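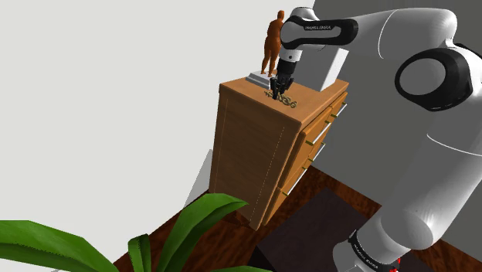

Open day simulation station: how do I get a clean pick on a low object without the fingers driving into the furniture?

I run the visitor demonstration at our lab's open day in May. Visitors press a button, the simulated arm picks one object off a dresser, and the result goes up on a wall display next to a success counter. The simulator is Lekon, with our own task scripts on top. The arm is the stock Franka model with the two-finger gripper. The problem target is the small gold scrollwork piece that lies flat on the dresser top. The gripper gets above it without trouble. On the final descent one of three things happens: the fingertips press into the wood and the solver throws a penetration warning, the fingers close on nothing, or the piece is pinched at one curl and spins out sideways.

Last night I ran 432 unattended trials with randomized object yaw. 279 of them ended in a lift that held for the full 2 seconds, which is our pass condition. Nearly all the failures are in the last part of the descent. The orange figurine on the same dresser passes every time with the same script, so I don't think the planner is the issue.

Current settings:
Physics step: 2 ms
Grasp height: object center, top-down approach
Collision shape on the gold piece: convex hull, generated on import
Friction: defaults everywhere

I would like something I can leave running from 10 a.m. until closing with an audience in front of it. I can't swap the object. It's in the printed handout.

Posted by drawerslide

Marion Hepburn

Your collision shape is the first thing to fix. A convex hull over a scroll shape fills in all the open areas between the curls, so the physics sees a solid slab with a sloped rim. The fingers touch the rim, the contact normals point partly upward, and the piece squirts out when you apply force. What the renderer draws has no bearing on it.

Do these in order and rerun your batch after each one, otherwise you won't know which change did the work.

1. Replace the hull with a convex decomposition. For a part that size, cap it at 18 pieces. More than that slows the step and gives you jittery contacts at the seams.

2. Stop using the object center as the grasp height. On a flat part the center is so close to the support surface that any tracking error puts the fingertips in the wood. Compute the height from the dresser top plus a fixed clearance. 2 mm is a reasonable start. If the part is thinner than that, you will have to go lower and make the descent compliant.

3. Split the descent. Move at normal speed to a pre-grasp pose, then go down slowly with reduced stiffness along the vertical axis. If the fingertips do touch wood, the arm gives a little and the solver has nothing to complain about.

4. Align the finger closing direction with the narrow axis of the piece. You said yaw is randomized, but you didn't say whether the grasp yaw follows it. If the grasp yaw is fixed, that alone could account for a large share of your failures. Check this one even if you skip the rest.

5. Raise fingertip friction only after all of the above. High friction hides a bad grasp in simulation, and a visitor who asks whether the same script works on hardware will get an awkward reply.

For the open day itself, reset the state from a saved snapshot between visitors. Don't have the arm put the object back. Small placement errors add up through the day, and by mid-afternoon the piece will be at the edge of the dresser.

I'd also log the seed for every button press. When a run fails in front of people you can replay it on the spot, and in my experience visitors ask better questions about the replay than about a clean pick.

benchvise_tom

Just attach the object to the gripper with a fixed joint when the fingers close. We did this at the Jarance trade show and it worked all day on Sunday. Visitors can't tell.

drawerslide

Followed up on Marion's list. The grasp yaw was fixed. I had assumed the script took it from the object pose, but it only did that for position. After correcting that and switching to the decomposition, the sideways spin is gone from the runs I've watched so far. I have not rerun the full batch. The penetration warnings were still there until I changed the grasp height, and now I see one occasionally at the very start of the slow descent, which I assume is a stiffness transition problem.

Tom, the counter on the display says "success rate", so a fixed joint would make it meaningless. It would also attach the piece when the fingers miss.

Marion Hepburn

Ramp the stiffness over 18 steps in place of switching it in one. Start the ramp at the pre-grasp pose with the arm at zero velocity. If the warning still appears, check that your collision geometry for the fingers includes the pads. Some older exports of the gripper leave them out, and then every clearance you compute is off by the pad thickness.

kettle_lid

Is the scene file shared anywhere? I have a similar drawer scene in Foseck and the imported furniture has no collision on the top panel at all.

drawerslide

Not yet. The dresser came from the Mocanu furniture set and I need to check the license before posting it. I can put up the descent script with the ramp once the batch has run.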